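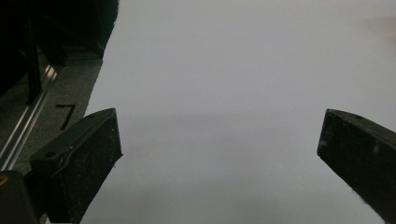
A comment on our first draft asked why anyone would spend a term on table paper when a plastic mat costs less over a year and never has to be replaced. We have kept that question in view, and we come back to it under Costs.

Trultach Project
Final report, October 2025

Background

The shared workroom at Grumgate has tables that are used for gluing, drawing and cutting by different groups on the same day. Marks left by one group end up on the next group's work. Our task was to try out plain white paper as a throwaway cover and to report on how it holds up, how it should be cut and whether it is worth the money.

Materials

We compared two papers. The first was a 93 gsm white drawing paper from Jaderness, sold on a roll almost 900 mm wide. The second was a lighter packing paper from Pesonen, sold in flat sheets. Both are plain on both sides. We asked for unprinted stock in the order, as printed lines and logos get in the way when people sketch on the cover or line up small parts.

Method

Each paper was used for four weeks, starting in August. Groups put down a fresh cover at the start of a session and wrote a short note at the end saying if it had slipped, curled or let glue through. They could fix it with tape or leave it loose – we wanted to know what people would do when left alone.

Results

The Jaderness paper was the better cover. It lay flat once it had been rolled backward for a minute, and white glue did not soak through unless it was left in a puddle. The Pesonen paper was flat from the start but wrinkled under wet glue, and it tore when heavy items were dragged over it.

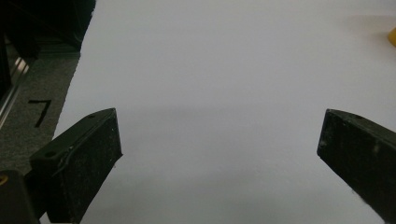
Cutting was the weak point. With no cutter near the roll, most people tore the paper by hand against the table edge, and the tear tended to wander off at an angle. A crooked edge does no harm to the cover itself. It does leave part of the table bare at one side, and that was where most of the new glue marks turned up. Folding a sharp crease first gave a straighter tear.

Costs

The plastic mat is cheaper over a year, as the comment said. It also has to be scraped clean, and the notes from groups using mats show that this was often skipped. Used paper without glue on it went into the recycling bin.

Recommendations

Keep the Jaderness roll and mount a tear bar at the end of each table. Tape the two front corners only. Use mats for the spray paint table, where neither paper was tested.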